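Projects > Robotics Club > Student Reports > Hand-Held Gripper, Table Task

Sorting Utensils with a Hand-Held Gripper

1. Purpose of the project

Our club wanted to teach a small arm, which we named Hodo, to put chopsticks and spoons into a holder. Before the arm can learn, a person must show the movement many times. For this we used hand-held grippers with two fingers and a foam pad on each finger. The person squeezes, the fingers close, and the movement is recorded.

In the first month we worked in the Sandhu lab, on a plain white bench. The results were good on that bench and poor in every other place. Our advisor suggested a real home, with a real table and many things behind it. We moved the work to a dining table next to a kitchen. 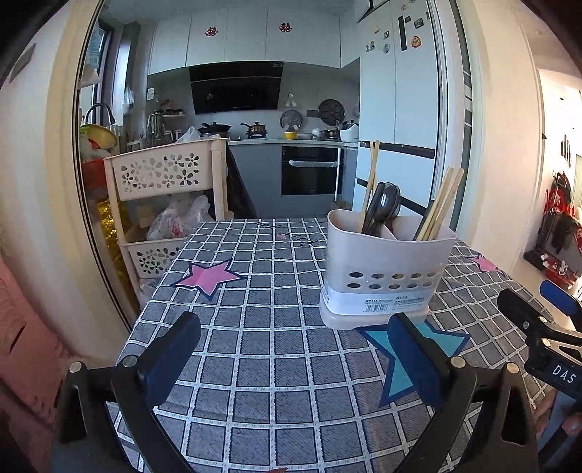
We planned 300 demonstrations in total. One demonstration is one utensil, picked up from the cloth and placed in the correct section of the holder. We divided them into sets of 50, and after each set the operator changed. The reason is that each person holds the gripper in a different way, and we did not want Hodo to copy the habits of only one hand.

2. Rules for the operator

We agreed on these rules before the first set:
- Start with the fingers fully open.
- Approach slowly and close only when both pads are beside the utensil.
- Do not correct a bad grasp. Open, go back and begin again.
- Keep the holder in view during the whole movement.

The third rule was the most difficult to follow. When a chopstick begins to turn between the pads, it is natural to save it with a quick movement of the wrist. Hodo cannot make such a movement, so these demonstrations were removed – in total we removed 30.

3. Problems with thin objects

A spoon is easy because the handle is flat. A chopstick is light and narrow, and if it is held too near the end, it rotates when it touches the rim of the holder. We tried three grasp positions: near the top, in the middle, and a little above the middle. The last one was the best for us. The Plendlow team, who did a similar task last year with pencils, wrote the same in their notes, but we read them too late.

The pattern on the tablecloth also caused some trouble. Our first program for finding objects sometimes marked the outline of a star as a utensil. We added more pictures of the cloth with nothing to pick up on it, and the mistake became rare. 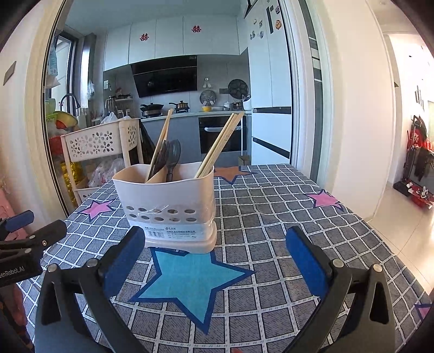
Report written by Lawal Nwachukwu
Robotics Club, Suvwood group

4. What we will do next

Hodo will be tested on the same task in June. We will make the test with the holder in 3 positions on the table, and in one of them it will be turned to the side. I expect that the turned position will be hard, because in most demonstrations the front of the holder was toward the operator.

We also want to write down the grasp position for every demonstration. At present it is only in my notebook for the first two sets, and for the later sets we must look at the recordings again.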